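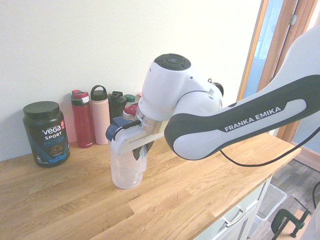
Kalliopi Stojanovska wrote on Monday:

> Dear list members,
>
> I have now read the draft entry rules for the autumn Dromov season and
> have two objections. The first concerns the Salian remake. The draft
> places it in the same category as the original cartridge release, and I
> do not see how that can stand. The remake allows the player to skip the
> ferry dialogue, and the Marnier chapter has been shortened by an entire
> floor. A player who has spent years learning the original route will be
> ranked below someone who has owned the remake for a month.
>
> The second concerns saves. The draft says that "a save file may be
> loaded between chapters" without saying which save file. Is a player
> permitted to load a file prepared before the run began? In Jillitz this
> would allow the whole harbor section to be passed over.
>
> I would ask that both points be settled before registration opens.
>
> Regards,
> Kalliopi Stojanovska

Dear Kalliopi, dear members of the list,

Thank you for your message and for the care with which you have read the draft. Both points were discussed by the rules group on Monday evening, and I have been asked to reply on its behalf.

1. Original and remake

The group agrees that the two versions of Salian should not share a ranking. Section 4 of the draft will be amended so that the original release and the remake each have a table of their own, with separate seeding and separate finals. Players may enter both. A result obtained in one version will not carry over to the other, and the season points for the two tables will be added together only for the team standings.

We considered a time adjustment instead, under which remake runs would have had a fixed number of seconds added for the ferry dialogue and the missing floor of the Marnier chapter. Several members had asked for this in the spring. The difficulty is that the ferry dialogue varies with the text speed chosen, and the missing floor can be crossed by at least two routes of very different length. Any fixed figure would have favored one group of players over another, and the proposal was withdrawn.

Players using the original release should note that the European and North American cartridges remain in one table. The group found no difference between them that affects a run, apart from the length of the opening credits, and timing begins after the credits in every case.

2. Save files

The wording of Section 7 was unclear and will be replaced. The new text reads as follows:

"A player may load a save file between chapters only if that file was created during the same run. Files created before the start of the run, or copied from another player, may not be used. The player must begin each run from the New Game option."

This applies to all titles in the season, including Jillitz. The harbor section must therefore be played in full. Where a game crashes, the player may resume from the most recent file made in that run, and the clock continues to count while the game is restarted. A crash should be mentioned in the notes submitted with the result.

3. Registration

Registration will open once the amended rules have been posted to this list, and will remain open until the end of October. The number of places in each Salian table has been set at 24. The Jillitz table has 26 places, as in the previous season. If a table is oversubscribed, places will be given in order of last season's points, and remaining applicants will be put on a waiting list.

Members who had already written to me asking to be entered for "Salian" without naming a version are asked to write again. I cannot assume which table was intended.

4. Scores carried over from last season

One further matter came up while the group was checking the archive. Two Jillitz high scores, 1499 and 2542, appear in the table without a player's name. Both were moved from the old message board and the names seem to have been lost at that time. If either score is yours, please send me the original post or a photograph of the results screen – a link to the old board is not enough, as the pages no longer load. Unclaimed scores will stay in the archive but will not be used for seeding.

Comments on the amended sections are welcome on the list until Monday at noon. Please quote the section number and keep the subject line unchanged, so that the replies remain in one thread. Questions about an individual entry should be sent to me directly.

Yours sincerely,

Maya Qaisi
for the rules group, Dromov season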